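Ticket 3589 — Workplace Safety Desk, Busasico
Subject: Penalty notice shown as unpaid
Priority: 2
Raised by: Mawuli Eshun, Compliance Office

The court register lists the fine imposed on Gerlach under the safety at work rules as outstanding. The company's solicitors, Sturker, have supplied a receipt for full payment and request that the entry be corrected before the July hearing.

Update, Tuesday, 10.40: The receipt bears case reference 279. The register holds the same case under its former number — the two records were never linked.

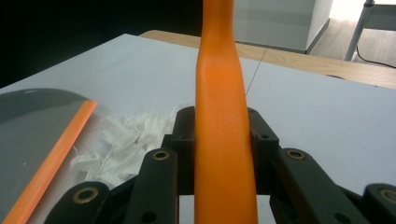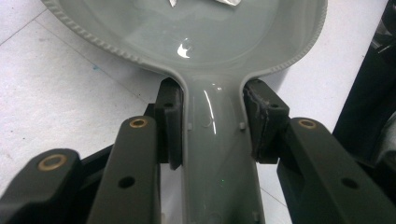
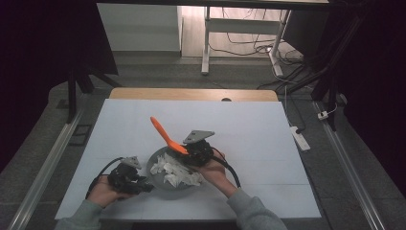
Will Gerlach receive a further demand while the records are being corrected?
Reminders on this case have been suspended until the ticket is closed.

Update, 15.15: Records linked by the register team. The balance now shows as nil. A corrected extract has been sent to Sturker, and the Compliance Office is asked to confirm that its own copy agrees.

Status: Awaiting confirmation from the Compliance Office.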